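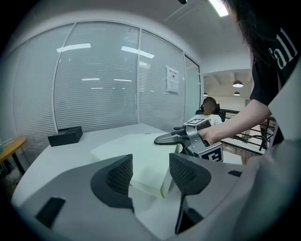
# Fesura Hand-Held Gripper — Finger Pads and Marker Care

The Fesura is a two-finger gripper operated by hand and used in pairs for recording bimanual handling tasks. This page covers finger pad replacement, marker care and the checks to make before a session.

## Finger pads

Each finger has a textured pad on its inner face. Clean the texture with a soft brush and a damp lint-free cloth. Solvents harden the surface and reduce grip on smooth cartons.

Replace pads in pairs after 400 hours of use, or sooner if the pattern is worn flat at the tip. To change a set:

1. Open the fingers fully and engage the trigger lock.
2. Remove the 2 screws at the base of each finger.
3. Slide the old pad off toward the tip.
4. Seat the new pad against the shoulder and refit the screws hand-tight.
5. Release the lock and close the fingers slowly. The pads must meet along their full length.

If a gap remains at the tip, loosen both fingers and reseat them. Do not shim the pads.

## Markers

Units fitted with square fiducial markers need them flat, clean and matte. Wipe with a dry cloth only. A lifted corner or a scratch across the white border is enough to lose tracking, and the marker should then be replaced using the alignment jig.

After any marker change, run the Koval calibration routine. It takes 20 minutes per pair.

## Before each session

- Cycle the fingers through full travel and check for drag.
- Check the lens window for fingerprints.
- Confirm that both units report the same firmware version.

## Spare parts

| Part | Pack |
|---|---|
| Finger pads | 2 |
| Finger screws | 20 |
| Marker labels | 100 |
| Alignment jig | 1 |

Parts ship from Starerthorpe. For repairs, contact Nurhan Keskin at the service desk and include the serial number of both units — paired grippers are calibrated together and must be returned together.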